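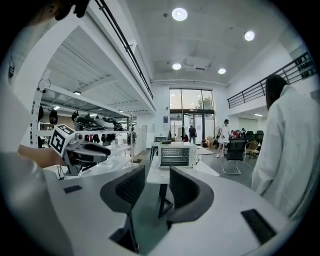 Fares Masri
The curved desk is staying. We discussed it for two weeks and I am happy to say I won. Long thread about setting up our new office, for people who asked me.

Fares Masri
First, why a curved desk at all. In the old place everybody had a straight table against the wall, so you spoke to your colleague with your back. On a curve you turn the chair a little and you already see the other person. It is a small thing but I feel it every day.

Fares Masri
The desk is white and glossy. I must warn you about glossy. It is beautiful in the morning and by lunch it shows every finger. I wipe it with a soft damp cloth and then a dry one. Paper towel I don't recommend, it left very thin lines on my last table.

Fares Masri
Many people asked about the black pads in the desk top. Yes, they are set into the surface, one smaller on the left and one larger on the right. I like the black on the white. If you order something similar, decide where people will sit BEFORE you decide where the pads go. We did it in the opposite order and I moved my chair to follow the pad.

Fares Masri
The chairs: dark gray, black mesh on the back, and the back is curved. I tried one model from Casholm and one from Skarnora before. The Casholm was softer but too warm for me in May, when the sun comes in. With mesh the air goes through. Skarnora was good also, only the armrests did not go under our desk.

Fares Masri
Price, because it is always the next question. 355 for one chair, and the other shop wanted 395 for the same one with delivery. I took the cheaper and carried them myself. My back did not agree with this decision.

Fares Masri
Now the shelves. They are white metal and tall, on the left side under the mezzanine. Before, I thought the place under a mezzanine is lost space, good only for boxes. But a long shelf fits there very well, and the small light under the floor above helps when you search for something.

Fares Masri
My rule for the shelves is simple. Small things go low. Things which are black and white go together on the upper shelf in one row, so from far away it looks like a plan. There are hooks on the left end for what you take every day. The closed cabinets are for what you don't want to explain to visitors.

Fares Masri
The shelving was 625 with the feet and the screws. The man from Guerra told me to fix it to the wall even if it feels heavy and stable. I listened to him. Please do the same, particularly if you have children visiting.

Fares Masri
Somebody wrote that all this white must feel like a dentist. I understand you! What saves it for me is the black: the railings upstairs, the chairs, the pads. Your eye has something to hold. I still want one big plant, but my colleagues are voting against it — they know who will forget to water it.

Fares Masri
About the light. The ceiling is high and has round recessed lamps. With a glossy desk you can get a reflection exactly in your eyes, so sit down in each place in the evening and look, before you put the screens. I asked Prarkley for matte film for one part of the desk, and I wait for the answer.

Fares Masri
To the person who asked if the space echoes: yes, a little. A rug is the next purchase. If you know a good one that a chair can roll on without getting stuck, write me the name. I have measured the floor already.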